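Wooden table from a house clearance, white marks and a sticky finish: oil or wax?
Asked in Home and Garden > Furniture care

Humell

I bought a wooden table from a house clearance in Stidham for 100 pounds. The top is sound but it has two pale rings near one corner and the whole surface goes tacky when the kitchen warms up in the afternoon. The seller said it had been waxed every September for years. I have washed it with warm water and a little washing-up liquid, which made no difference to the rings and only helped the tackiness for a day or so.

I would like to end up with something I can put plates on without worrying. Do I need to sand it right back, or can I take the old wax off and oil it? I have half a tin of Mondia hard wax oil left over from a shelf, and don't want to buy more if I can help it. I don't own a sander and would be doing this by hand.

Henare

Don't sand yet. Tacky in the warm nearly always means too much wax, put on over wax that was never buffed. Get white spirit and a pad of fine wire wool, open the windows, and work along the grain on a patch the size of a saucer. Wipe it off with kitchen roll before it dries. If the paper comes away brown and greasy, it's wax. Carry on until it comes away nearly clean, then leave the table overnight.

Pale rings are usually moisture sitting in the finish and often go with the wax. Black rings are in the wood itself and are a different job.

Once it is clean, do the splash test. Put a few drops of water on the bare top and leave them for ten minutes. If they sit in beads there is still wax or varnish there and the oil won't go in. If they soak in and darken the wood, you are ready. Let it dry fully before you do anything else.

For hand sanding afterwards, 100 grit only if it is rough, otherwise go straight to 200. Use a cork block and keep with the grain. Hoover the dust, then wipe with a barely damp cloth.

Half a tin should do a kitchen table if you put it on thinly. Two thin coats with a day between them. Lay the oily rags out flat outside to dry, don't leave them screwed up in a bin, they can catch fire.

A few wooden tables with crockery or small things on them:
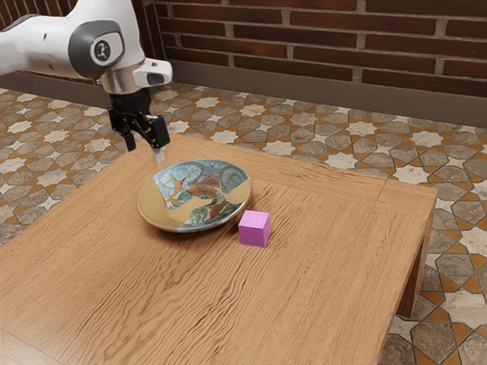
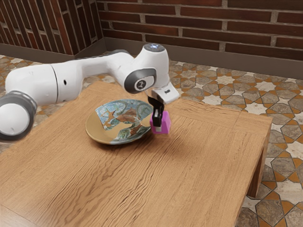
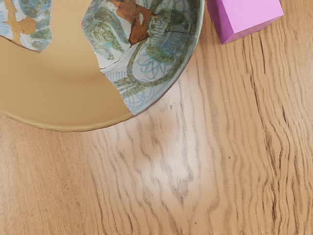 Leave it a week before you use it properly, and longer before you put a cloth over it. Mats under anything hot even then, because hard wax oil will still mark.

Stidhamite3

I'd just sand it. Did mine in an afternoon with a borrowed sander and it was fine. If you leave the wax on it clogs the paper though, so I got through a lot of sheets. Used 1,000 grit at the end, which was probably a waste of time. Check it isn't veneer first, look at the edge and see if the grain carries on round.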